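Visit to the Trarenholm robotics open day

Posted Wed 7 June
14 comments | 37 shares

The college at Trarenholm opens its engineering block to visitors once a year, and I went over with Lacey Mellor from our after-school club. We wanted to see how the older students run a robot project from start to finish. The bus from Grinville takes a good while, so we missed the welcome talk and went straight up to the first floor.

Ryan Tindall, who teaches the course, had put the student teams in separate rooms. The downstairs workshop had the line followers and a sorting belt, which were busy with families. Upstairs was quieter. The team we spent most time with is called Femora. There are six of them, all in their second year, and their project is a two-armed household robot that exists only in simulation for now. They load it into a furnished room on the computer, give it a job on the worktop and see how the arms get on. 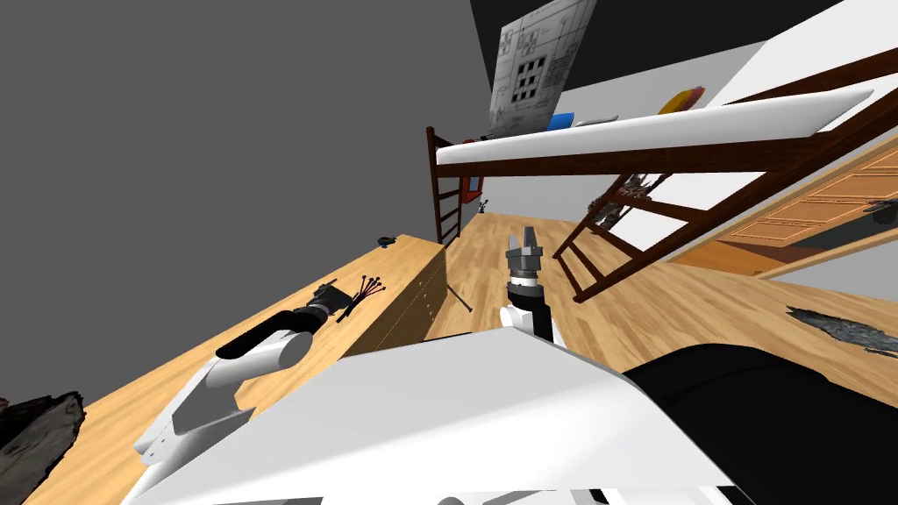 Margus Rimkutė did most of the talking. He looks after the arm control, and he let Lacey have a go with the hand controllers. It is harder than it looks. She found it easy enough to move one arm but kept forgetting about the other. Each team member has to log 200 practice runs before the summer break, and the whole team has 900 saved so far. A run can last up to 6 minutes, after which the program stops it and saves the file.

I asked why they didn't start with a real robot. Margus said the college can't afford one, and that a crash on screen only costs them a restart. Thảo Trương builds the rooms. She showed us her list of changes for the next version, mostly to do with how objects slide and tip when they are touched. She told us she had spent two weeks on friction alone and was still not happy with it.

We had sandwiches in the canteen and then watched the afternoon presentations. Femora went second. Their demo froze once and had to be reloaded, but they carried on talking and got a decent round of questions. The Pietrzak cup for best project went to the sorting belt team, who had a very clear poster.

Parking is limited, so use the bus if you can. Entry is free and under-16s need an adult with them. The next intake starts in September and Ryan said application forms are at the front desk. We brought a few back for the club.

14 comments
Share this post (37)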